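Bolholm cell budget

The Bolholm cell budget is a method of planning the purchase of small robot workcells, used mainly by laboratories and training shops. It takes its name from the Bolholm workshop, where the first version was drawn up in 2006 as a one-page cost sheet.

Cost groups

Costs are entered in 3 groups. Group A covers arms, grippers and controllers. Group B covers the structure: table, posts, rails, brackets, backdrop and lighting. Group C covers cameras, cables, spare fingers and the props used in trials. Buyers often leave Group C out of the first request and have to file a second one. In the Noston revision, a two-arm cell is budgeted as 2 separate arms sharing one table, so that either arm can be replaced without reopening Group B.

Props are entered at retail price. Fasteners and tape are charged to general supplies.

Two-arm cell with tabletop props, and a gripper at close range

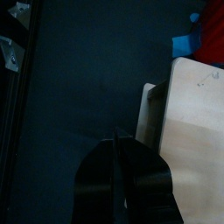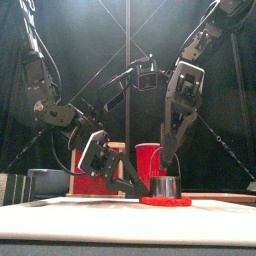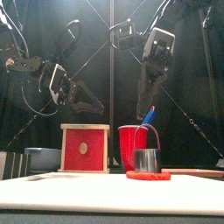 Replacement schedule

Fingers and cables are written off within a year of purchase. Arms follow the supplier's service term. The Susach variant adds a reserve line for downtime, entered in February along with the service contracts. Krūmiņa uses the same groups but lists cameras under Group A, and its totals cannot be compared directly with those of the other versions.

See also: Workcell layout; Service contract; Spare parts planning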